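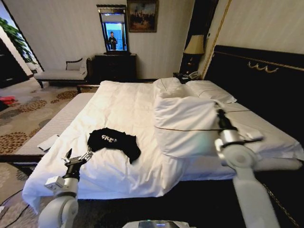 **Gripper won't release fabric after a stop**

Hi all, posted by Nalerel, 23rd September. Our two-armed robot does bed-making and laundry pickup, and it was going along nicely until it faulted with error 163 - the fingers stayed shut on the cloth and the release command did nothing! I've restarted twice, and I'd hate to tear somebody's sheets. Has anyone been through this?

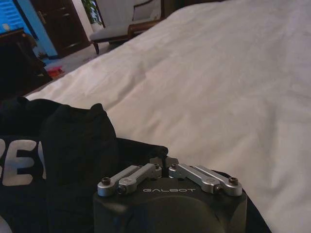
Can I just pull the cloth out by hand while the arm is still powered?

**Lulletti**

Please don't, friend. Press the emergency stop first, wait 15 seconds, and keep your fingers away from the linkage the whole time. Then ease the fabric out sideways, a little at a time. Ours did the same last October, and a thread had wound itself around a pivot - such a tiny thing for so much fuss. Once it's clear, home the gripper with nothing in it before you go back to work.

**Tzavaras**

Check your grip force too. Mine was at 18 and it jammed on anything thick.

**Clinus**

same problem, following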